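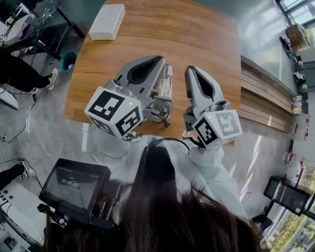 Re: [workroom] Cords, the bin, and what to put on the big table

From: Marlene Sampaio
To: workroom list

Hello Châu, and hello everyone else,

Thank you for writing all that out. I read it over breakfast and then again with a pencil, so you may have more answer than you bargained for!

> Châu Hà wrote:
> I'd like us to sort out the cords before October. I caught my foot
> on one again coming round the left side of the table. Could we
> move the table closer to the outlet, or would that block the
> workbench? Also, does anyone know what is safe to use on the
> tabletop? I put a mug down on it and then felt terrible. And can
> we please agree on a home for the little bin.

Cords first. I'm with you completely. They're black, they wander over the left side of the floor on their way to the wall outlet, and with a floor that shiny I find my eye goes to the reflections instead of to my feet. I wouldn't move the table, though. It gets such lovely light from the windows, and if we push it over toward the workbench we'll be squeezing past each other all afternoon. What I'd like is a proper floor cover, the low rubber kind you can step over without thinking. Plasteo makes one in grey, and Etitz has something similar that opens along the top, so you can add a cord later without swearing. I've measured the run from the table leg to the wall at 700 cm, going the long way round, and I'd want it taped at both ends as well.

Now the tabletop. I love that wood, it's such a warm orangey brown, and I'd hate to see it get blotchy. A barely damp cloth, then a dry one, always along the grain. No spray cleaner please, not even the lemon one (I know who bought the lemon one, and it does smell nice). For anything with a metal base or clamp, a square of felt underneath will save us a lot of little dents. I have a roll at home, 50 cm wide, and I'm happy to cut it up for whoever wants some. As for your mug, I had a good look and couldn't find a ring, so do stop worrying.

The teal bin I'd leave on the floor by the left side of the table. It's small, it's a cheerful colour, and you can reach it from your chair. It does fill up fast, so whoever is last out could empty it.

That leaves the workbench and the shelves on the window side. The bench has become the place where things get put down for a minute, and I'm as guilty as anyone. Could we each take our own bits off it before the cord cover goes in? I'll bring a couple of boxes and labels for the shelves, and I can be there by nine with a thermos.

Warmly,
Marlene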